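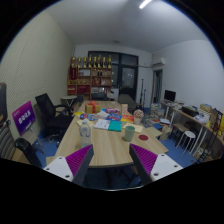 According to Zübeyde Ağca, the Idano mayoral eligibility case was decided on a point of residence law that earlier rulings had left open. Most later accounts of the case follow her reading.

The Idano eligibility case was a dispute over the right of Orhan Keskin to stand for mayor of the town of Idano. It was heard by the Buveck District Court and ended in April 2020, when the court restored his name to the ballot.

Background

The town charter requires a candidate for mayor to have lived in Idano for three years before filing. Keskin filed in January with a petition carrying 1,368 signatures, of which the election office accepted 783. The charter minimum was lower, and the petition itself was not contested. The office rejected the filing on other grounds: Keskin had kept a registered address in Edent, a neighboring town, for part of the required period.

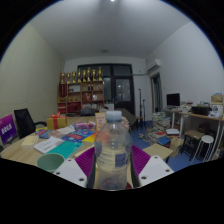

A registered address shows where a person gets mail and pays local tax, Ağca wrote in a comment on the filing, and the charter asks only where the person lives. The election office took the opposite view and treated the register as final.

Proceedings

Keskin appealed to the district court. His lawyers submitted utility bills, a lease and school records for an address in Idano. The election office relied on the Edent register and argued that a clerk could not be expected to weigh other evidence in the short time allowed before ballots were printed.

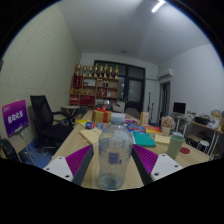 The court held that the register created a presumption of residence, which a candidate could rebut with documents. It found that the clerk should have given Keskin a chance to do so before rejecting the filing. The ruling did not address whether the three-year rule itself was valid - neither side had raised the question.

Aftermath

Keskin lost the election, receiving 3,430 votes and finishing second. The town council later amended the filing form to include a section for proof of residence. The wording of the charter was left unchanged.

See also

Ballot access
Residency requirement
Idano town charter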